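Chapter 3
A Place to Put It: Open Shelves, Cubbies and the Boxes That Live in Them

Before we come to drawers, cupboards and the many other ways of shutting a door on our belongings, I would like to spend a little time with the humblest piece of storage there is, the open shelf. Most of us have lived with one since kindergarten. It held our boots and a damp jacket and perhaps a lunch we'd forgotten about, and it asked very little of us in return. You may well have one in your own front hall, and if you do, I'd encourage you to go and have a look at it before you read much further (take a cup of tea with you, there is no hurry in this chapter).

A cubby shelf is a plain shelf with uprights added, so that one long surface becomes a grid of small rooms. The change sounds trifling and it makes an enormous difference to how people behave. On a long shelf, things travel. Books lean on the mitts, the mitts get pushed behind the dog's leash, and by Wednesday the whole row has slid down to whichever end is nearest the door. Put in a divider and the travelling stops. Each compartment has a floor, a ceiling and two neighbours, and whatever is set down in it tends to stay where it was set.

In Chapter 2 we met the household diary, and I hope you have kept yours going, even if it has grown a bit patchy by now! When our classes at Brarnov first tried the exercise, the diaries came back with 2128 entries among them, and 532 of those were about looking for something that had been put away. I was startled by this. I had expected a good many complaints about lost keys and library books, and instead here were people hunting for things they had stored quite carefully, in places that had seemed sensible on the day.

So we shall be asking two questions of every shelf in this chapter. The first is whether a thing fits, and the second is whether the person who wants it will think to look there. The Stadavent guide to small rooms, which we'll lean on in section 3.2, treats the first question beautifully and hurries past the second. The Tuseck workbook does it the other way round, and I have never quite decided which I would save from a fire.

Boxes make both questions more interesting. A box set in an open compartment gathers up the small and the floppy, and it gives the shelf a calmer face, but it also hides what it holds. A patterned box is a cheerful middle road, because people remember a pattern long after they have stopped reading a label. Wood and pattern sit together very comfortably too, and a light-brown shelf will put up with nearly anything you care to slide into it.
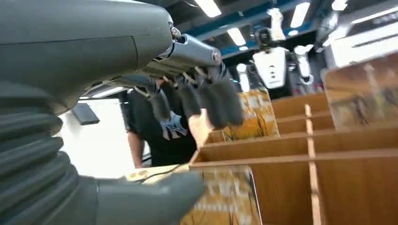 I'm afraid I gave up on boxes altogether, wrote one reader of the earlier edition. We had a lovely set from Hämmerli, every one a different colour, and my family treated each of them as a bottomless pit. In July I tipped them all out on the rug and found 231 things, most of them elastics and pen lids. Now we put everything straight on the shelf and if it looks messy, well, at least I can see the mess.

There is a great deal of sense in that letter, and I have kept it by me while rewriting these pages. The trouble, I think, lay in the size of the job each box was given. A box with one clear purpose – winter hats, say, or wrapping paper and tape – is emptied and refilled all year long and stays honest. A box meant for odds and ends will collect them for as long as you own it. We'll come back to this in section 3.4, along with the vexed matter of lids.

For now, gather what you need for the first exercise: a measuring tape, a pencil, your diary, and one shelf that you use every day. Choose a shelf somebody else in the household uses as well, if you can manage it. Measure the width, height and depth of a single compartment, or of the whole shelf if it has no dividers, and write the numbers inside the front cover of the diary where you'll find them again. Then ask the other person where they would look for the scissors, and write down the answer before you tell them where the scissors are.

3.1 Measuring a compartment

Begin with the depth. It is the measurement people most often skip, and the one that decides whether a box will sit flush or stick out far enough to catch your hip on the way past.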